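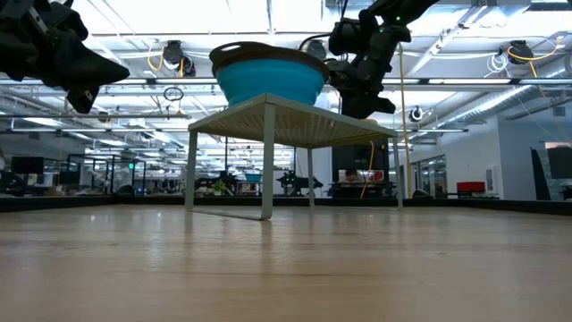

Collapsible silicone bowl on a mesh stand – rim support question

vvasylenko
Posted 10th April

I use a small light gray metal stand with a perforated mesh top as a drying shelf on a wooden table. Slim square legs, foot rail across the two front ones. The bowl on it is a turquoise silicone collapsible with a rigid brown rim. Two questions. Should the bowl be stored open or folded? And does the foot rail mark the wood over time?

Modbridge_81
Store it open if you have the height. The fold lines are the weak point. I had one folded in a drawer from December and it would not stand up straight afterward. Rim was fine, walls leaned to one side.

yeseo.seok
Disagree. Silicone takes very little permanent set at room temperature. If the walls lean, the molding was uneven to begin with. Mine has been folded and opened daily and holds 300 ml of water without sagging.

Modbridge_81
Daily use is a different case. Mine sat compressed for months with a stack of plates on top.

yeseo.seok
Then the plates are the problem. Fold it, put nothing on it.

sturach
On the second question: yes, it can. A flat rail holds water against the finish, and grit under it will scratch when the stand is dragged. Lift it, and stick felt pads under both ends of the rail. Check that the stand still sits level with the pads on – if it rocks, pad the back legs to the same thickness.

unance276
Felt stays wet. Use clear silicone bumpers.

sturach
Fair point for a drying shelf. Bumpers, then. Test one on a hidden spot first, some of them leave a ring on oil finishes.

vvasylenko
Finish is unknown, the table came with the room. It has a slight gloss. Will the mesh leave a pattern in the base of the bowl?

yeseo.seok
Not from the weight of an empty bowl. Full of hot water, possibly a faint one. It should go away after a wash.

vvasylenko
OK. Bumpers ordered, and I will leave the bowl open for now.

Modbridge_81
Good choice.

yeseo.seok
It takes up more shelf, but fine.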